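手すり（てすり）

手すりというのは、階段や廊下、ベランダの縁なんかに付いている、手でつかんだり寄りかかったりするための横材のことです。建築の人は「笠木」とか「ハンドレール」とか言い分けますが、私は長いこと全部まとめて手すりと呼んでいて、工務店の人と話がかみ合わなかったことがあります。この項目では、そのへんの呼び名から書いていきますね。

名称と各部

いちばん上の、手が触れる部分が笠木です。それを支える縦の太い材が親柱、間に並ぶ細いのが手すり子。手すり子がなくてパネルやガラスで埋めてあるものもあります（私はあれがちょっと苦手で、下が透けて見えると足がすくみます）。壁に金具で直接留めるタイプは親柱がいらないので、狭い廊下ではこちらが多いです。

役割

大きく分けると、落ちないためのものと、体を支えるためのものがあります。この二つは似ているようで求められる高さが違うんですよ。落下を防ぐほうは腰より上にないと困るし、階段で体を支えるほうは、腕を軽く曲げて届くくらいが楽です。両方を一本で済ませようとすると、背の低い人にはどうしても高すぎるので、上下二段にしてある駅や病院もよく見かけます。子どもの頃、下の段が自分専用みたいでうれしかった！

材料

屋外なら鉄やアルミ、ステンレス、屋内なら木というのが昔からの相場です。鉄は細くても強く、曲げて模様を作れるのが魅力ですが、塗装がはげるとそこから錆びます。アルミは軽くて手入れが楽な反面、夏の昼間は触ると熱い。そこで、骨組みは金属にして、手が触れる笠木だけ木にするという組み合わせが出てきます。冬に握っても冷たくないし、見た目もやわらかくなるので、私はこれがいちばん好きです。ただ、外で使う木は塗り直しをさぼるとすぐに灰色になります。うちは2年さぼって後悔しました。

曲線の笠木

まっすぐな木を曲がった手すりにする方法はいくつかあって、薄い板を何枚も重ねて型に沿わせながら接着するやり方、蒸気で柔らかくして曲げるやり方、太い材から曲線を削り出すやり方が代表的です。削り出しは木目が途中で切れてしまうので、長いものは短い部品をつないで作ります。つなぎ目が手のひらに引っかからないように仕上げるのが職人さんの腕の見せどころで、木工家のネウザ・ブランダンさんは「目をつぶってなでて、場所が当てられたらやり直し」と話していました。厳しい！　値段のほうも直線とは別物で、私がもらった見積もりでは、曲線部分が直線の7倍でした。

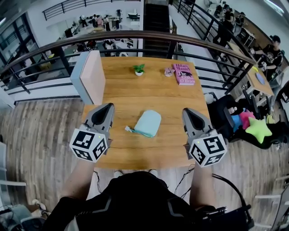

黒い金属の手すりと、曲線を描く木の笠木。手前は四角い木のテーブル。

ベランダでの注意

家具を手すりのそばに置くときは、小さい子がいるかどうかで話がまるで変わります。テーブルや椅子は足がかりになるので、子どものいる家では離して置くのが基本です。植木鉢を笠木に載せるのも、風の日を考えるとやめておいたほうがいいですね。

手入れ

木の笠木は、乾いた布でほこりを取り、かたく絞った布で拭き、よく乾いてから塗料を薄く塗ります。ささくれは紙やすりで木目に沿って落とします。金属部分は、根元に水がたまっていないかをときどき見てください。錆はたいていそこから始まります。ぐらつきを感じたら、ねじを締める前に下地が傷んでいないかも確かめたいところ。私は6月の雨が続く前にまとめて済ませるようにしています。

関連項目
階段
欄干
バルコニー
笠木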